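Keeping a water diary for a year

I started writing down our water use last August, after a quarterly bill came in that was higher than the one before it and I had no idea why. There are two of us in the house. We don't have a pool, we don't have a spa, and the lawn had been left to die off the previous summer. The bill gave a daily average in litres and a little bar chart of houses with more people in them, and neither told me where any of it was going.

So I bought an exercise book and read the meter every evening before tea. The meter is near the front fence under a plastic lid, and for the first fortnight I had to chase a redback out from under it with a stick. The black digits are kilolitres and the red ones are litres. I wrote down all of them.

The first proper figure I got was 417 litres a day, averaged over ten days. That was in winter with nothing going in the garden.

I then did the overnight test, which most water companies suggest. You read the meter last thing at night, don't use anything, and read it again in the morning. Ours moved. It wasn't by much, but it moved every night I tried it. I checked the taps, the laundry connections and the hot water unit's overflow, which drips a bit when it heats up and is meant to. It was the toilet in the end. A few drops of food colouring in the cistern and the bowl had gone pink by the time I'd finished brushing my teeth. The washer cost a couple of dollars at the hardware shop on Carrier Street and took longer to find on the shelf than it did to fit.

That was the easy one. After that the diary became a record of habits, and those are slower to shift.

Showers were the biggest item. I measured the flow with a bucket and a watch, then did it again a few days later as I didn't believe the first go. The old shower head was putting out nearly double what the packet on the new one promised. We swapped it. The new one is fine for me, but long hair takes longer to rinse under it, so some of the saving goes straight back down the drain. I have written "hair" in the margin on those days.

The washing machine was better than I'd expected. It is a front loader and doesn't use a great deal, and we only run it when it's full. The dishwasher was better again. I'd always washed up by hand on the theory that it was thriftier, and it isn't, at least not the way I do it with the tap going. I measured that with the same bucket. I now use the dishwasher for most things and wash the pans and the big knives by hand in a few centimetres of water.

The garden is where the book gets messy. From November on I was watering the vegie beds by hand, and some nights I wrote down the time it took and some nights I didn't. The tomatoes got more than they needed. The beans got less. In January we had a run of hot days and the daily figure went well past where it had been before I fixed the toilet, which was discouraging to look at. I put down pea straw after that, a whole bale across both beds, and went to watering in the morning every second day. The soil under the straw was still dark the next afternoon. I should have done it in October.

We looked at getting a rainwater tank. A neighbour up on Girirari Road has one off the carport roof and uses it for the garden and the toilet. The quote for ours was more than I wanted to spend once the pump and the plumber were included, and the side path is narrow, so a slimline tank was the only sort that would fit. I've left it for now. In the meantime there are 2 old olive drums under the shed downpipe with flywire over the top for the mozzies. They fill in one decent storm and they empty in a week, and then they sit there until the next storm. They do the pots.

The other thing I tried was catching the cold water that runs before the shower gets hot. This is the one people always mention, and it does add up, but you have to be willing to carry a bucket through the house past the good rug. I do it on days when I'm home. It goes on the lemon tree, which has had its best year.

A few things I'd do differently if I were starting the book again. I would read the meter in the morning instead of the evening, as it makes the overnight test automatic. I'd rule a column for rain from the start and not squash it in afterwards. I would use pencil. The biro didn't cope with being taken out to the front fence in the wet, and most of one Wednesday in June is a blue smear.

As for the bills, the last one was lower than the same quarter a year earlier, though a good part of what we pay is fixed charges and doesn't change whatever you do. Anybody taking this up to save a lot of money will be disappointed. I've kept going out of curiosity more than anything, and the book has a few pages left in it.

Next on the list is the kitchen tap, which has begun to need a firm hand to turn off. I've had a look at the cartridge type online and I think I can do it myself. If I can't, I'll write that down too.
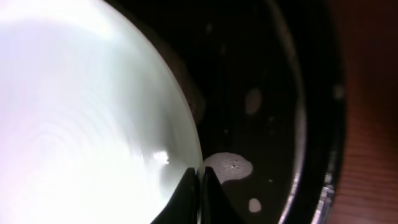

White, round and very bright, with faint rings.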